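Bretia Short Courses: Keeping House for Beginners
Handout 4: Snacks, Crumbs and the Table Top

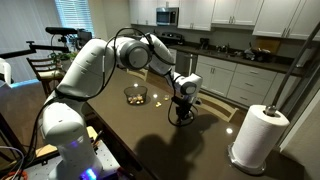
One of last term's group wrote on the feedback sheet that a whole session on putting out nibbles was padding, and that any adult can tip things into a bowl. Any adult can. The session is about the half hour afterwards, when the bowl is still fairly full and the rest is under everybody's elbows.

Containers

A small wire-mesh basket looks well on a dark table and lets people see what's on offer. It also lets salt through. Anything finer than the holes will leave by the bottom, so either line it with a paper towel or keep it for the larger pieces. Give it a shake over the sink before you fill it. Last term's Plikevville group skipped this and spent the tea break discussing whose sesame seeds they were.

Tiny clear cups are for single helpings and for small amounts of something different. Put them beside the basket, within reach but clear of people's sleeves. They tip over if you look at them sternly.

Loose pieces

A few will always get away. Pale ones show up on dark brown, so a dark table is the more truthful sort. On a light one you find them with your forearm.

Pick up the big bits by hand first. Do not go straight in with a damp cloth, which turns crumbs into paste and then spreads the paste about. Once the large pieces are off, fold one sheet of paper towel in four, sweep towards yourself, and catch the lot in your other hand. The damp cloth comes last, then a dry sheet if the surface is polished. Lower your head and look along the table towards the light. Smears that were invisible from above will now introduce themselves.

The paper towel holder

Stand it at the side of the table, where it can be reached without leaning over the food. A weighted metal base is worth paying for. With a light one you pull a sheet and get the whole holder. Tear downwards and across with one hand on the knob. One sheet is usually enough; the record in this course is 21, for a single spilt cup, and the table was no drier than after three.

For next time

Read the Sandberg booklet, pages 33 to 40. Bring a cloth you don't mind other people seeing. We move on to the inside of the cutlery drawer, so have a proper breakfast.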